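Questions and answers about the packing arms
Returns and repacking, Skanero building, second floor
Updated November 2018

Many colleagues have asked me the same questions in the corridor and in the canteen, so I collected them here. I answer what I know. Where I do not know, I write that also. Saranya Alva has read the text and corrected some points about the contracts.

What is the project called and who is responsible?

The project is Maglaya. Sreekumar Kotian leads the technical part and I am responsible for the work arrangements on the floor. The software comes from Urik. For questions about shifts, please write to Saranya.

What do the arms do now?

They handle travel sets and small items that customers send back: pouches, bags with clothing, chargers, soft toys. An arm can take hold of a pouch and work with its zipper. Checking the contents against the return slip is still done by a person, and so is every decision about whether the item can be sold again.

Why did you start with zippers? It seems the hardest thing.

It is hard, yes. But in the survey we made in October, the zipper bags were the task that people complained about most, especially people with pain in the thumb. We received 143 answers and the thumbs came up again and again. Kauko Laitinen in occupational health supported this choice.

Will somebody lose the job?

No permanent contract ends because of Maglaya. This is written in the agreement with the staff representatives and it is valid for the whole trial. After the trial there will be a new negotiation, and I cannot promise what comes out of it. I know that this is not the answer everybody wishes to read.

Are the arms faster than we are?

No. An experienced packer is much faster with almost all items. During the first period the arms handled 2167 pieces, and a packer had to help with many of them. A thin bag that lies flat is difficult to grip, and shiny plastic is difficult for the cameras.

How does my working day change if I am at an arm table?

You prepare the table, you watch the work, and you step in when the arm stops or asks. You spend a maximum of 30 minutes at one time in this role and then change with a colleague. We began with longer turns, but Paavo Mäkelä and others told us that watching is more tiring than packing. They were right and we changed it.

Is it allowed to touch the things while an arm is moving?

No. Press the pause button first and wait for the green light. If you are in doubt, use the red button. It is never a problem to stop the work, and you do not need to explain it to the shift leader.

Do the cameras record me?

The cameras look at the table, but hands, clothes and sometimes a part of a person can come into the view. Recordings are kept for 80 days and then deleted. They are used for improving the handling of the items. They are not used for measuring any employee, and the shift leaders have no access to them. If you want to see a recording where you appear, ask Sreekumar.

What kind of items are on the table in one round?

It is a mixed set, and it changes. We choose soft things and hard things together, in the same way as they arrive from customers. The zipper pouch with the orange-red cloth inside is in both of these pictures, and so are the phone and the dark clothing in its own clear bag.

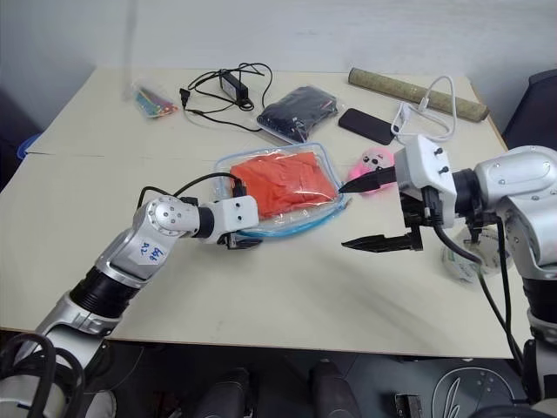
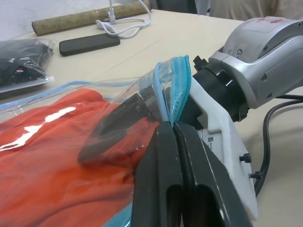
Do I need to know programming?

No. The training takes two mornings and is paid as normal working time. You learn the buttons, how to lay out the items, and how to write a good note when something goes wrong. Ravindran Hegde gives the training in English, and there is a printed guide in three languages at the shift desk.

Can I refuse to work at an arm table?

Yes. During the trial it is voluntary, and you can stop after you have tried it. Your pay and your shifts stay the same in both cases.

Do I get more pay if I take the training?

There is a small supplement for the hours you are at an arm table. Some of you asked if it will be part of the basic pay later. This is open.

Will the Colley warehouse get the arms too?

It is not decided. Two colleagues from Colley will visit us to see the tables, and they would like to talk with packers without managers in the room. If you want to take part in this talk, put your name on the list at the shift desk.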